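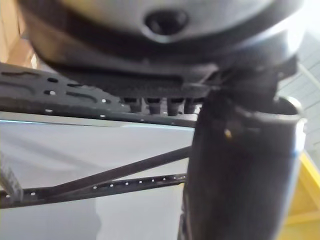 Pale gray, close to white, at the Salehi workroom in Terville.

Home News Products Stockists Contact

June | By Arash Asadi, Press Office
40 shares | 3 comments

SALEHI INTRODUCES SULLO, A GRAY FOR PEOPLE WHO ASKED FOR WHITE

TERVILLE – Salehi, the maker of bedding and closet panels, will add one new color to its range this June. It is called Sullo. It is a pale gray that most customers will describe as white until they put it beside something white.

Sullo replaces Gernthorpe, the company's former off-white, which was named after the town where it was first sold and returned in the greatest numbers. Customers found Gernthorpe a little yellow in the morning and very yellow under a bedroom lamp. Salehi thanks them for their letters.

"We spent most of a winter on this and I can no longer tell you what color my own kitchen is," said Ehsan Najafi, head of color. "My wife says it's fine."

The new shade comes in two forms. The first is a plain cotton sheet with a flat hem, sold in all the usual bed sizes. The second is a smooth panel for closet doors and the sides of shelving, cut to order. The two were matched to each other so that a bed can stand next to a closet without either one looking as if it needs a wash. Matching cloth to board took longer than planned, and the release date moved from March to April, then to May, and is now June.

Salehi dyed 400 trial sheets before settling on the final mix. The rejected ones are being sold at the Terville shop under the name Almost, at a reduced price, and have been doing rather well.

Carter Vachon, who manages the shop, asked that customers bring a pillowcase or a drawer front from home if they want to check a match. "People hold up a phone," he said. "I've looked at 3,647 phones, at least it feels that way, and every one of them was a different gray."

Sheets can be washed warm with other light colors. Panels should be wiped with a damp cloth and a little dish soap. Neither should be left for long seasons against a sunny window, though Salehi accepts that this is where many people keep the bed.

Sullo sheets and panels go on sale at the Terville shop and through regular stockists. Swatches are free and come as a pair, one cloth and one board. Gernthorpe will stay available while stocks last – and there are plenty of stocks.

Trade orders: Shahram Mazandarani, Salehi sales office.
Press samples: Arash Asadi, Salehi press office. Please say whether you would like cloth, board or both.

Share Print Back to News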